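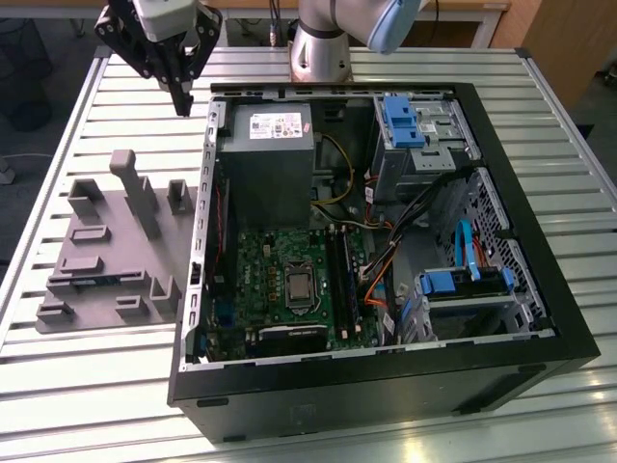

Home Help desk My tickets Knowledge base Log out

Ticket 338: Desktop switches itself off, sometimes won't come back on
Opened by: Zoia Skoryk
Handled by: Babatunde Babalola
Status: Closed

Zoia
Hello! Me again, sorry. The black tower under the desk by the window has started turning itself off. It doesn't shut down properly with the little spinning circle or anything, it just goes click and the screen's black. It did it twice this morning while I was in the middle of the Stilari order sheet (I'd saved the first time, I hadn't saved the second time, you can imagine). Then I pressed the button and nothing happened at all, so I went and made a tea, and when I came back it started first go as if nothing had ever been wrong.

Babatunde
Hi Zoia, no need to be sorry. Couple of quick ones before I come and get it. Is it plugged straight into the wall or into that long extension lead with the heater on it? And does it make any beeps when it won't start?

Zoia
Extension lead, yes, with the heater and Nadhirah's lamp. No beeps. I've moved it to the wall socket now and I'll shout if it goes again.

Zoia
It went again. 11 minutes, I timed it!

Babatunde
Right, I've fetched it. Notes from me as I go, mostly so Dima can follow if I'm out tomorrow.

Got it on its side with the panel off. First job was dust, and there was plenty, a proper grey felt on the processor cooler and more of it packed into the front vent. I did the fan with a soft brush, holding the blades still with a finger, then a few puffs of canned air. Put it back on a spare monitor and left it running with the temperature readout up. It sat at 70 degrees doing nothing much, then climbed the moment I opened a big spreadsheet. That's warmer than I like, but I've had machines on here run hotter than that all summer without falling over, so I wasn't convinced heat was the whole story.

It cut out after 23 minutes. Better than Zoia's 11, still no good.

Next I pulled the mains lead, held the power button in for a bit and went round all the plugs. The big one on the motherboard was seated fine. The smaller processor one up in the corner was not! It was sitting slightly proud on one side and the clip hadn't caught. I pushed it and got a nice click out of it. My guess is it was never fully home after we put the new drive in, back in March, and every knock of somebody's foot under the desk has been working it looser. (That was me, I fitted that drive. Noted.)

While I was in there I also reseated the memory and tied the loose cables back so they don't rub on the fan.

Dima
Picked this up this morning. Had it going all day with videos playing and a file copy running over and over, and it hasn't dropped out once. Temperature's down too, though I'd still put fresh paste on the cooler, the old stuff is bound to be like chalk by now. Do you want me to swap the power supply while it's open? We've got the one from the old reception machine.

Babatunde
Leave the supply where it is for now, I'd sooner change one thing at a time. Yes please to the paste. If it cuts out again after that, the supply's my next suspect and we'll use the spare.

Dima
Paste done, panel back on. It's quieter as well.

Zoia
It's back and it's lovely, thank you both. I've put it up on the little shelf so I can't kick it, and the heater has its own socket now. Please close!

Babatunde
Closing. Open a new one and mention this number if it plays up.

Related tickets
Front USB socket loose on reception PC
Monitor goes black for a second when the printer starts
Replacing the cooler fan on the Giltier machine
Where do we keep the canned air?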